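Section 5: Setting out the 20 x 40 arena

Read this section before you unload the trailer. It covers the Dufour portable arena (kit 1055) as kept at the Cleltholm field, and applies to the short arena only. For the long arena, see the next section.

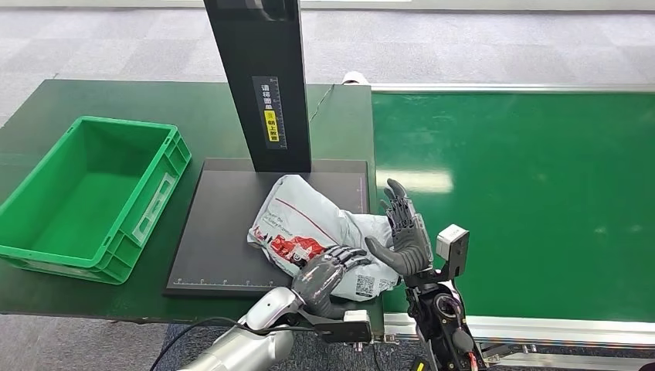
Nukerton Riding Club – Arena and Equipment Team

Two people can set out the short arena. Three is quicker, especially for the first long side. Wear gloves and sturdy boots. Dogs and loose ponies should be kept off the field until the boards are down and the trailer has gone.

What you need from the store

– White boards, long and short
– Board feet and clips (blue tub)
– Eight letter markers: A, K, E, H, C, M, B, F
– Two 50 m tapes
– String line, four corner pegs and a rubber mallet
– Entrance gate board, marked with red tape on the back

Check the feet before you leave the store. A foot with a split socket will not hold a board upright in wind. Put split ones in the repairs bin and take spares from the shelf.

Choosing the ground

1. Walk the whole area first. Look for rabbit holes, stones and soft patches, and pay most attention to the track and the corners.

2. Leave at least 5 m clear on all sides for warming up round the outside, and more at the A end where riders come in.

3. Decide where the judge's car will stand. C should be at the opposite end from the entrance. If you have a choice, avoid having the judge look into the afternoon sun.

CAUTION: Do not set out within 5 m of the stream bank at Clidton, even when the ground looks firm. The edge gives way after rain.

Marking the corners

4. Knock in the first peg at the corner between A and K. Leave enough of it showing to hook a tape over.

5. Run the string line 40 m along the first long side and put in the second peg. Pull the line tight and walk along it to check it is not caught on tussocks.

6. Hook one tape on the first peg and the other on the second. Pull the first out to 20 m and the second to 44.72 m. The third peg goes where the two marks meet, which is the corner between A and F.

7. Find the fourth corner the same way from the other end. Swap the tapes over so that 20 m is measured from the second peg and 44.72 m from the first.

8. Measure between the third and fourth pegs. It should read 40 m. If it is out by more than a hand's width, do steps 6 and 7 again before laying any boards. 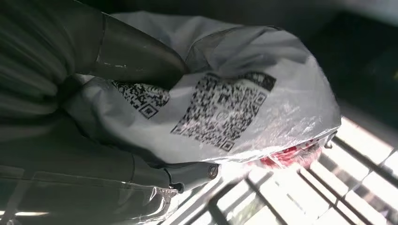

Laying the boards

9. Start at the first peg and work along the long side towards the second. Lay the boards flat on the ground beside the string, end to end, with the smooth face inwards.

10. Put a foot under each joint and stand the boards up in it. Press down until the board sits at the bottom of the socket. Do not use the mallet on the boards.

11. Fit the clips on the outside of the arena, never the inside.

12. Do the C end next, then the second long side, then the A end. Leave the gap for the entrance in the middle of the A end and stand the gate board beside it.

13. Take out the corner pegs and the string. Put the pegs back in their bag and count all four.

CAUTION: A peg left in the grass can lame a horse. The arena must not be used until all four pegs are in the bag.

Placing the letters

14. Measure from the corners along each long side. K and F are 6 m from the A end, H and M are 6 m from the C end, and E and B are halfway along at 20 m.

15. Stand each letter outside the boards, half a metre back, facing in. Going clockwise from A, the order is A, K, E, H, C, M, B, F.

16. Set C in the middle of the short side. A goes well back from the entrance so that horses can come round it on either rein.

Note: The letter markers are hollow and will blow over. Half fill them with water at the tap by the gate, and empty them again before they go back on the trailer.
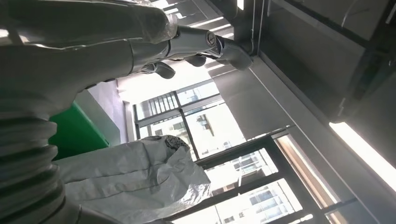 When all the letters are out, walk the track once on the inside and push each board with your foot. Any that rock need the foot moved on to level ground. Packing turf under the foot works for an hour or so, but it will need looking at again between classes.

If a horse knocks a board down, stop the next rider from entering. The boards are made to come apart when kicked, so it is usually only a matter of putting the clip back. Replace any board with a cracked end.

From December the boards are kept in the Clidton barn and not on the trailer. The key is in the coded box, code 461. Allow an extra half hour for loading.

Section revised Nov 13, 2021. Taking down and stacking are covered separately on the sheet inside the trailer door.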